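Trolent Hand-Held Gripper, Model 224

The 224 is a two-finger parallel-style gripper carried by an operator and used to record grasping demonstrations on ordinary household objects. Recordings made with it can be replayed on an arm fitted with the matching Bimanen wrist flange.

The fingers are black with a matte, slightly textured contact surface. They are meant for items with uneven or open shapes, such as brushes, combs and small baskets, where a hard jaw tends to slip or mark the part. Finger pads are replaced as a pair — do not mix old and new.
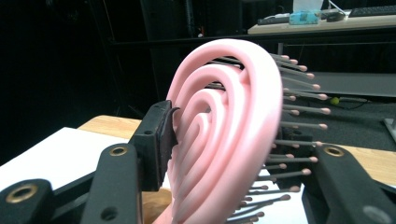
Trolent Handling Tools Group, Bettencourt

Hairbrushes are a useful check on grip setup. On a paddle brush with an openwork back, one finger bears on the plastic bands while the other faces the bristle pins, so the two sides load very differently. Set the closing force low and raise it in small steps.

Maximum opening: 100 mm
Rated object mass: 400 g
Pad life: over 2000 cycles
Linkage: dry running, no grease

Supplied with one spare pad pair, a hex key and a storage case. The Zindia charging dock is sold separately. Units ordered before May ship with the earlier trigger, which takes the same pads and firmware.

Request a quote or download the pad replacement sheet from the Support tab.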